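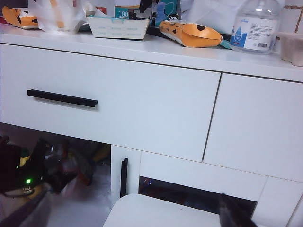
The Lidis Desk with Wide Drawer

A white desk for people who have given up pretending they will keep it clear. The top is glossy, the drawer is wide, and the handle is a long, slim black bar that you can find without looking, even with a cup in the other hand.

We have sold the Lidis from our shop in Pilivdale for a good while now, and the most common question is still whether the white shows dirt. Yes. It is white. It shows coffee, pencil, toast and the outline of whatever you left on it in February. It also wipes down with a damp cloth in less time than it takes to complain about it.

What goes on top

More than you would think. Ours currently holds a shallow paper tray, a white and teal box, a clear bottle with a water drop on the label, a crumpled plastic bag and a folded orange cardboard animal head with black spots. The animal head is lying on its side. Your own desk will find its own contents, and they will be no more dignified.

The drawer

Wide enough for the things you mean to file and the things you mean to throw out, which in our experience are the same things. The front is flat and plain. The bar handle is matte black and will take a whole hand, so there is no pinching at a tiny knob with your fingertips.

Drawers arrive fitted. Pull yours all the way out once before you load it - if it sticks, tell us then, and not after you have put a lifetime of batteries and takeout menus in it.

Underneath

The open space at the side is meant for your legs. Most owners use it for cables, chargers and the box the last charger came in. We have stopped arguing. If you plan to sit there, leave a gap.

Cleaning

Damp cloth, mild soap, dry cloth. No scouring pads. Sticky tape residue comes off with a little cooking oil and some patience. Permanent marker mostly does not come off, and Ginette Lapointe at our service desk would like parents to know that she has no secret method.

Delivery and assembly

The desk comes in two boxes, and they do not always travel together. Please wait for both before you start. Assembly takes two people about 40 minutes, or one person an entire evening and part of a friendship. Tools are not included. You will need a Phillips screwdriver and a floor that is reasonably level.

Harvey Campbell runs our local deliveries and will carry the boxes as far as the room you choose. He will not move what is already in the room.

Matching pieces

The Kandel shelf goes on the wall above and has the same white finish. The Bragança chair does not match at all, but people keep buying the two together and it looks fine.

What buyers say

"Bought it for my daughter's homework. It is now where we keep the craft supplies. Homework is done on the floor." - Lucinda Mbeki

"Good drawer. Handle is cold in the morning." - Clifford Gagnon

Item number: 2373
Color: white, with black handles
Returns: within 73 days, emptied, please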